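# The Treron desk

A white desk with a scooped front edge, made for small rooms and for people who stand in their kitchen with a laptop and wish they had somewhere to put it. We've had ours up against a wall for a good while now and I still get a little happy every time I sit down at it!

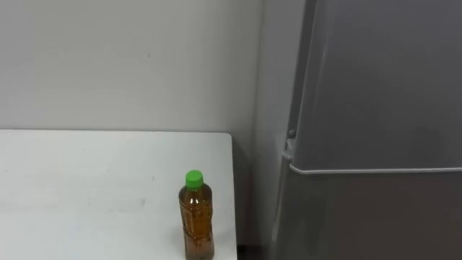
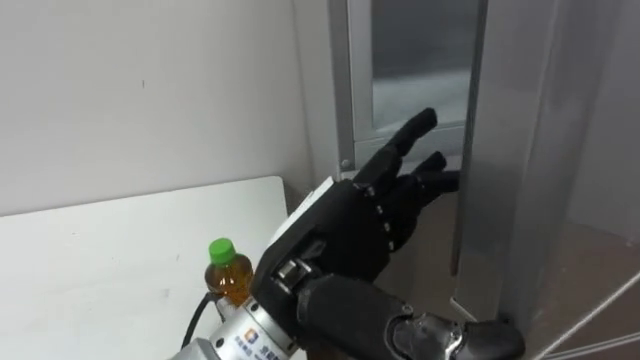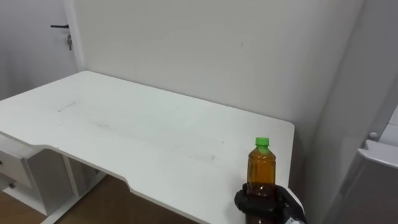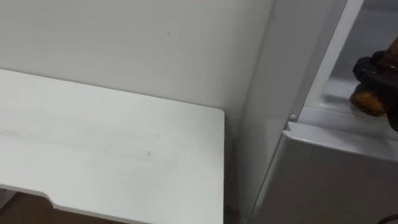

*Catherine MacRitchie*

The Treron came out of the Indholm range, and it's the model we get asked for most. Meltovico sells it flat-packed in 2 boxes, one for the top and one for the legs and drawers. The boxes are heavy, so carry them separately and open the top first — the leg hardware is taped to its underside.

## The top

White all over, with rounded corners and a shallow cutout along the front where you sit. I didn't expect to care about the cutout, and I love it. Your elbows get somewhere to rest, and you end up a bit closer to whatever is against the wall.

White does pick up marks. You can see gray smudges and scuffs on ours, and I'm not going to pretend a new one will stay perfect. A damp cloth with a drop of dish soap takes off most everyday grime. Please skip the scouring pads (I tried one on an offcut, and the dull patch is still there).

## Drawers

The drawer unit hangs from the underside at the left end, with small dark knobs. It leaves the floor clear beneath, so a broom goes straight through. If you'd prefer it on the right, tell us when you order and we'll send the top drilled for that side. The knobs use a standard screw and are very easy to swap. McIver makes some lovely brass ones that fit.

## Next to a fridge

People write to ask if it can go beside a refrigerator. Yes! It's a great spot for it — cold drinks within arm's reach. Check which way your fridge door swings before you decide where your chair goes, and leave enough of a gap to get a cloth down the side.

## Putting it together

- Lay the top face down on a blanket.
- Fix the leg frames, but leave the bolts a little loose.
- Hang the drawer unit.
- Turn the desk over with 2 people, then tighten everything.
- Level the feet on the floor where it will live.

## Ordering

The desk is 1,440 with the drawer unit included, and the top and legs come with a 5 year guarantee. Extra drawer units can be bought separately. The next batch is due in October, and we can hold one for you if you send a note with your postcode and which side you want the drawers.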